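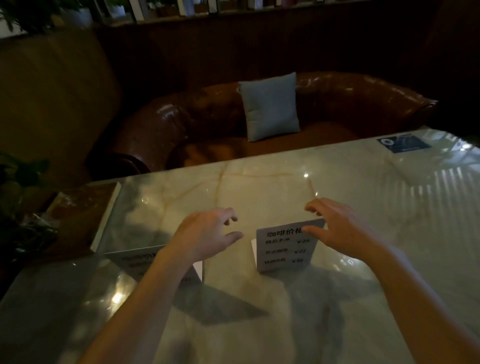
# Kevska Surface – module de perception pour plans réfléchissants

Kevska Surface est un module logiciel de perception destiné aux cellules et plateformes bimanuelles travaillant au-dessus de verre, de marbre poli ou de tout plan présentant des reflets spéculaires. Il s'insère entre le pilote de caméra et le planificateur de saisie. Il fournit la pose des objets posés, le masque des mains ou des effecteurs et une carte des régions réfléchies à exclure du calcul.

Référence catalogue : KS-1810. Édité et distribué par Gatomel.

## Cas traité

Sur une table à plateau de verre, un carton de prix dressé produit une seconde carte, inversée et floue, sous le plan. Un détecteur générique retourne alors deux candidats. Le planificateur peut retenir le mauvais et engager une trajectoire dont la cible se trouve sous la surface.

S'y ajoutent les points de brillance, les bandes claires dues à une fenêtre ou à une lumière à claire-voie et le reflet des avant-bras. Un pouce qui passe devant le dernier caractère de l'en-tête « 咖啡价格 » suffit par ailleurs à fausser une détection fondée sur le texte seul. Kevska Surface traite ces situations dans une même passe.

## Fonctions

- **Estimation du plan.** Ajustement robuste à partir du flux de profondeur. Lorsque la profondeur est absente sur le verre, le plan est extrapolé depuis les bords de la table et les objets opaques posés.
- **Rejet des images miroir.** Chaque candidat est symétrisé par rapport au plan estimé. Si le symétrique coïncide avec un autre candidat, celui situé sous le plan est marqué `reflected` et retiré de la liste de saisie.
- **Segmentation des deux mains.** Masques distincts gauche et droite, avec estimation de l'ouverture des doigts. Les avant-bras reflétés sont classés séparément.
- **Occultations partielles.** La pose d'un objet plat est maintenue tant que deux arêtes au moins restent observables.
- **Texte imprimé.** Lecture facultative des caractères latins et chinois simplifiés. Les lignes de faible contraste sont renvoyées avec un score et ne sont jamais complétées par défaut.

## Caractéristiques

| Paramètre | Valeur |
|---|---|
| Entrée | RGB-D, caméra de tête ou fixe |
| Latence de traitement | environ 12 ms par image |
| Taux de rejet des reflets, banc interne | 94 % |
| Classes de surface préréglées | 11 |
| Interfaces | C++, Python, ROS 2 |
| Système | Linux 64 bits |
| Licence | par poste, mise à jour incluse |

Le taux de rejet est mesuré sur le jeu d'essai Mwaipopo, constitué en intérieur sous éclairage mixte. Il ne s'applique pas aux surfaces courbes.

## Configuration minimale

```yaml
surface:
 preset: glass_over_stone
 plane_source: depth_and_edges
reflection:
 reject: true
 keep_debug_mask: false
hands:
 mode: bimanual
 mask_margin: auto
text:
 enabled: true
 script: [latin, zh_hans]
```

Le préréglage `glass_over_stone` convient aux plateaux de verre posés sur une dalle veinée. Il désactive la détection de contours fins sur le support, faute de quoi les veines sont proposées comme arêtes d'objet.

## Intégration

Le module publie ses résultats dans le repère de la base. La transformation caméra-base doit être fournie à chaque image si la caméra est mobile. Le connecteur pour le planificateur Uten est livré en standard ; il transmet les régions `reflected` comme zones ignorées et le plan estimé comme obstacle.

Pour les autres planificateurs, l'abonnement se fait sur `/kevska/objects` et `/kevska/plane`. Les messages sont horodatés à l'acquisition.

## Limites connues

- Un miroir vertical placé derrière la table n'est pas modélisé.
- Un objet transparent posé sur le verre est signalé sans pose.
- En cas de saturation étendue du capteur, le plan précédent est conservé et l'indicateur `stale_plane` passe à vrai.

Fiche mise à jour le 28 mai 2023. Les préréglages antérieurs à janvier doivent être réexportés avec l'utilitaire `kevska-migrate` avant installation.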